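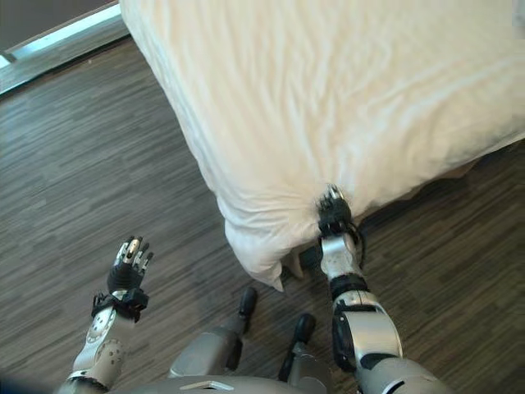
The Paracha Picture Ledge

£13 each, or a set of 4 at a reduced price (see the drop-down)

In stock, posted from Ratcombe

I started making these because I couldn't find one I liked for my own hallway. Everything in the shops was either so shallow that frames slid off if you shut the front door with any enthusiasm, or so deep that it stuck out like a mantelpiece and caught everybody's elbow. So I drew my own, got it wrong a couple of times, and ended up with the Paracha. It's been the best seller at Plurnine ever since, and I still make every one of them in the workshop behind my house.

It's a plain wall ledge for leaning pictures on. There's a flat back that screws to the wall, a base for the frames to sit on and a little lip at the front so nothing goes for a wander. You can pop up a whole row of frames with only a few holes in the wall, and then swap them about whenever you get bored. I get bored a lot! My own hallway has been all botanical prints, then all family photos, then a muddle of postcards and one very ugly plate that I'm extremely fond of.

What it's made of

Solid pine, sanded by me, glued and pinned at the joints. I fill the pin holes before painting, so you shouldn't spot them unless you go looking with a torch. The bare wood version comes unfinished and ready for whatever you'd like to put on it. Pine has knots, and I leave the nice ones in. If you really can't stand a knot, pick one of the painted colours, as I seal them first and they don't show through.

Size

90 cm long, and that's the only length I do at the moment. I know, I know, I get asked for a shorter one nearly every week. It's on the list. If you need one trimmed, a fine-toothed hand saw goes through it easily enough, and I'd cut from the end with the plainer grain and give it a quick rub with sandpaper afterwards. Painted ones will need a dab of paint on the cut end, so drop me a line when you order and I'll put a little pot in with it.

Colours

Chalk (a soft white, not a bright one)
Old Mustard
Pond
Brick
Bare wood

Pond is the one people write to me about. It's a murky green that goes bluer in a north-facing room, and on a big pale wall it looks lovely with black frames. If your wall is white and you're nervous about colour, I'd start there. Brick is much louder than you'd think from its name, so do order a sample card first. They're free, you only pay for the stamp.

All the painted ones are done in Dondico furniture paint, two coats, brushed on by hand. You'll see the odd brush mark if the light catches it. I like that, but if you're after a sprayed, glassy sort of finish then this probably isn't the ledge for you.

What comes in the parcel

The ledge
Screws and wall plugs for brick or block walls
A paper template for marking the holes
A small square of sandpaper (bare wood only)

Putting it up

You'll want a drill, a pencil and a spirit level. Tape the template to the wall, get it level, then mark through the holes. Check for pipes and cables before you drill, please! Take the template down, drill, tap in the plugs and screw the ledge on. The screw heads end up hidden once you've got pictures leaning in front of them.

If you've got plasterboard walls, don't use the plugs I send. Get some proper plasterboard fixings to suit your wall and the weight you're planning on, or find the studs and screw into those. I tried including both kinds for a while and it just muddled everybody, me included.

For a staggered arrangement I lay the ledges out on the carpet first and push them about until I'm happy, then measure the gaps. Leave more space between rows than you think you need. I put my first two so close together that nothing taller than a paperback would fit on the bottom one, and there are still filled holes in the plaster to prove it.

Looking after it

Dust it. A damp cloth is fine on the painted ones, but don't soak it. Bare wood will mark if you leave it bare, so give it some wax or oil if it's going in the kitchen, and not right over the hob in any case.

Postage and returns

I post on Mondays and Thursdays by tracked delivery. Ledges go out in a long cardboard box with corner protectors, and sets travel together. If yours turns up dented, send me a photo within a fortnight and I'll send another. If you just don't like it you can return it in the same time, as long as it hasn't been drilled or trimmed, though you'll need to cover the postage back.

Trade and shop orders: yes, I do them, but I'm only one pair of hands, so please give me a month's notice.

A few things people ask

Will it hold books? Slim ones facing outwards, yes. A full row of cookery books, no.

Can I have it in my own colour? If you send me the paint, yes, there's a small charge for it. I had to stop matching colours from photos in March after a very sad business with a lilac.

Does it work over a bed? I'd keep it to light frames without glass and make sure the fixings are good ones. Or put it on the side wall, where you can see it when you're lying down anyway.

Is there a matching shelf with hooks? Coming, I hope, by the autumn. Sign up to the newsletter and you'll hear first.

Page last updated Tuesday, April 21, 2026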